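Activity table check, toddler and preschool room – my running list, with comments

Posted by Agathe Pons
March 2022

A few of you asked what I go through before the cube-and-tray table gets used, so I typed up my list. It's the same one Vlasta Nikolaidis handed me when I took over the room, with my own grumbling added in. It takes me longer than it should, mostly because I stop to chat.

1. Table legs and locks
OK. All the legs are locked and I leaned on each corner. The far left one had a tiny wobble until I turned the foot a bit. I'll look again in June when we move everything for the floor cleaning.

2. Tablecloth
OK, with a note. The cloth should lie flat and the overhang should be short enough that a little one can't grab it and pull the whole lot down. We had it hanging way too low last year! I fold the extra under and clip it now. Wash at 60 if there's paint on it, otherwise a shake outside is fine.

3. Tray
OK. Run a finger all the way along the rim and feel for cracks or sharp bits, then flip it over and do the bottom too. I like this tray a lot – the rounded shape means no pointy corners at eye height. Our old Gimard one split along the side and I kept finding slivers of it for weeks, so please don't skip this one.

4. Cubes
OK. One big blue, one small blue, one small red, and that's the full set for this table. Check each for chips, loose paint and chewed edges (there are always chewed edges). The small ones go through the choke tester every single time, even if you did it last time. If a cube drops into the tester, it leaves the room, no discussion.
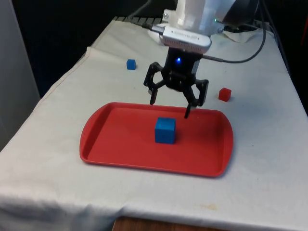
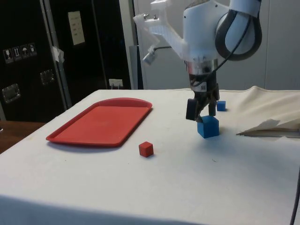 5. Storage bin
Needs work. The lid on the Ramex bin pinches fingers, mine included. Rupert Zürcher has 2 spare lids with the soft hinge and says I can have one. Until then the lid stays off and the bin goes on the high shelf.

6. Floor under the table
OK. I get down on my knees for this because you really can't see small stuff from standing. Found a bead and a raisin. The bead went in the jar and the raisin did not.

7. Cords and outlets
Needs work. One outlet cover is missing by the window. I've written it in the repair book as item 143 and put tape over it for now. Tape is not a fix, so whoever opens up next, please peek and see if a real cover has gone in.

8. Cleaning supplies
OK. Spray is locked up, wipes are on the top shelf. Nermina Ivanov moved the key to the hook behind the door, which I love, though I did spend a while looking for it in the old spot.

9. Paperwork
Sign and put the time. Initials aren't enough – I've had to guess at squiggles more than once.

Still open: bin lid (me), outlet cover (Arben Delić has the repair book). If you spot anything else, write it at the bottom of the sheet on the clipboard and I'll add it when I do my next round.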